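Chapter 3
Reading the Wind

Every beginner arrives at the beach with an opinion about the wind, usually borrowed from a phone. The phone is reporting from an airfield 11 miles inland. The kite will be flown at Fleltano, where a dune the height of a house stands between the parking lot and the water and does as it likes with the air.

Ita Quinlan, who taught the first courses on that beach, made her students sit on the sand for an hour before they unpacked a single line. They hated it. Most of them could later tell a gust from a lull by the color of the water, and the rest took up golf.

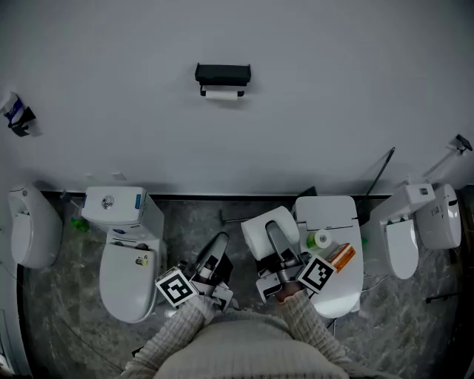 Wind near the ground is slow and untidy. Air that has crossed 400 yards of open water is smoother, and a kite climbing out of the first kind into the second will pull much harder than it did at launch. This chapter explains why, starting with friction and ending with sea breezes. You will need a pencil for the exercises and, for the last one, a November afternoon and a warm coat.

3.1 What the Ground Does to Moving Air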